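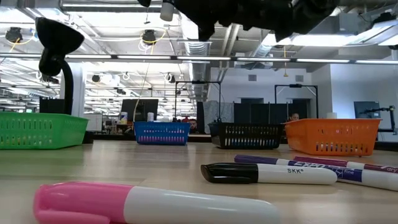

Jastix 202 tabletop sorting cell

I've had a Jastix 202 on the bench since January, and I keep getting asked how I set mine up, so I've put it all on the product page instead of answering the same email over and over (sorry if yours was one of them!).

You get the arm, the gripper, the overhead bracket, one fixed camera and a bag of bolts. You don't get a table or anything to sort. I use marker pens and cheap plastic mesh baskets, because they're light, they come in bright colours and a dropped one does no harm.

Bolt the bracket up first and leave the bolts finger tight. Bring the gripper down over the middle of the table, check it clears your tallest basket, then do everything up properly. I did it the other way round the first time and had to take the whole lot off again.

Lay the pens out at a slant with a bit of space between them. When two overlap, mine tends to go for the top one and nudge the other, which is fine for practice but a pain if you're trying to time it. Baskets can go pretty much anywhere in reach. Run the camera check again if you shift one, it takes 2 minutes.

Looking after it is easy enough. Wipe the finger pads with a damp cloth every 32 hours of running, sooner if you use dry-erase pens, as the ink gets everywhere. Check the cable where it bends at the wrist. If the gripper closes a bit skew, power off, loosen the two side screws, push the fingers together by hand and tighten again. That's cured it for me every time but one, and that one wanted a new pad set (part 402, clips on, no glue).

A desk lamp helps if your ceiling lights are harsh. Point it away from the camera, though, or you'll get glare on the glossy barrels and it'll grab at nothing!

Related items
Mastis finger pad set, part 402
Humphreys overhead bracket, long
Imelitz wrist cable with clips
Jastix fixed camera mount

Contact us | Copyright Jastix | Back to top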